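Drimholm Practice

The Drimholm Practice is a set of working rules for tabletop cells in which two robot arms share one work surface. It was drafted at the Drimholm test hall under the lead of Halvard Bråten and Ingvild Dalen, and its current edition is dated June 20, 2019. The text covers layout, shared space, gripping, cable routing and visitor access. It does not replace machinery law or the risk assessment that each site must carry out for itself.

Scope

The rules apply to cells with two fixed arms, each carrying one gripper, handling small parts or small containers. Mobile bases, welding and any process with an open blade are excluded. A cell is treated as one machine for the purpose of stopping: a stop command given to either arm must stop both.

The table is divided into three zones. Each arm has a zone of its own, and the third zone, usually in the middle, is shared. A tray or fixture used by both arms is placed in the shared zone. Only one arm may be below the transfer height there at a time, unless the task is a direct handover.

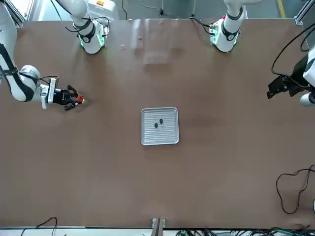
Who decides which arm may enter the shared zone?

The cell controller decides. It grants the zone to one arm and holds the other at a waiting point until the first arm has reported itself clear. An operator may change the order of entry in the task program but may not override a grant while either arm is moving.

Gripping and holding

Clause 4 deals with held objects. The grip force must be set for each object type and recorded in the task sheet. A general value for "small parts" is not accepted. Containers are to be held upright when they contain liquid, and the path must be planned so that the wrist does not tilt past the limit on the sheet. The first edition set a single speed limit of 110 millimeters per second for all held containers. The second edition lowered this to 100 inside the shared zone and left the older value in force elsewhere.
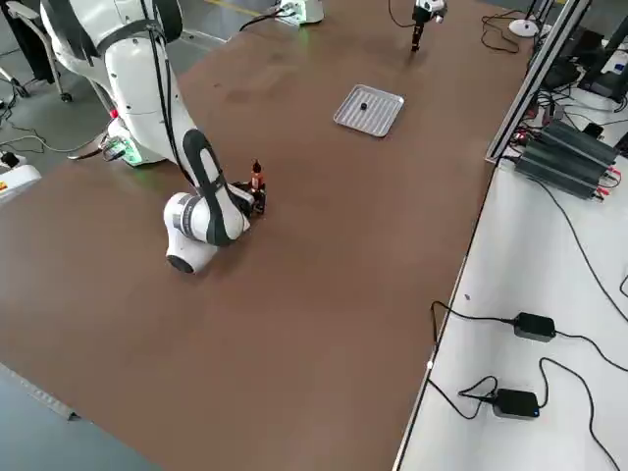

The lower limit drew objections from users with short cycle times. Joar Vik argued in a written comment that a fixed speed was the wrong measure and that stopping distance should be used in its place. The comment was accepted in part – a site may now apply a stopping distance of 62 millimeters if it has been measured under full load and the record is kept with the cell.

Loss of power is covered in the same clause. A gripper must keep its hold when power fails, and release afterward must be a deliberate action by a person standing outside the reach of both arms.

Cables and power supplies

Cables from the arm bases should leave the table by the shortest route that lies outside the reach of the grippers. Cables running along an arm must have enough slack for the full range of each joint, checked by hand at low speed before the first run and after every tool change. Power supplies and adapters belong on a separate surface next to the work table. Loose cable on the work surface is listed as a finding of the lowest grade, to be corrected before the next inspection.
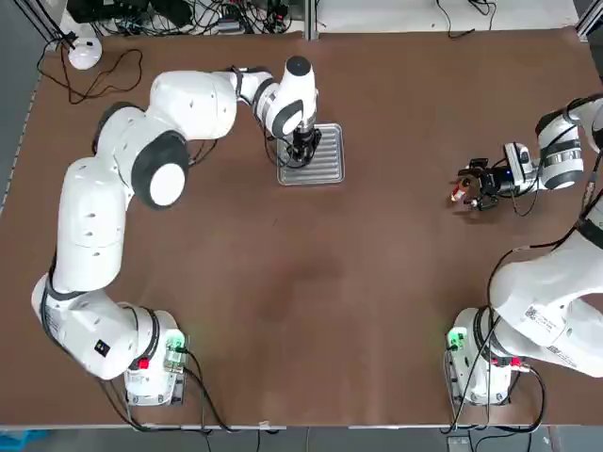

Observers and visitors

People who are not operating the cell may watch from outside the marked boundary. Phones and cameras may be used there, but not by the person holding the enabling device. Where a wrist camera is fitted, its view often takes in the hall behind the table, and the site must tell visitors that they may be recorded. Vilgot Fagerlund wrote the guidance note on this point, which also sets out how long recordings may be stored.

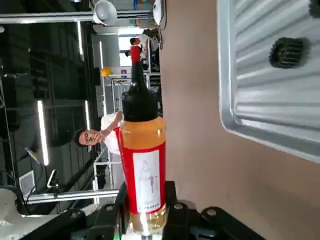 Wrist camera view with a bottle in the gripper and people in the hall behind.

Adoption

Jonance and Multora apply the Practice in their own cells. Rana uses it with a local annex, prepared by Signe Wallin, that adds a monthly check of the stop circuit. An open list of proposed changes was closed in May with 347 entries, most of them on wording.

Related articles
Shared workspace
Transfer height
Enabling device
Wrist camera
Stopping distance

Search articles Go

Contact | Copyright | Back to top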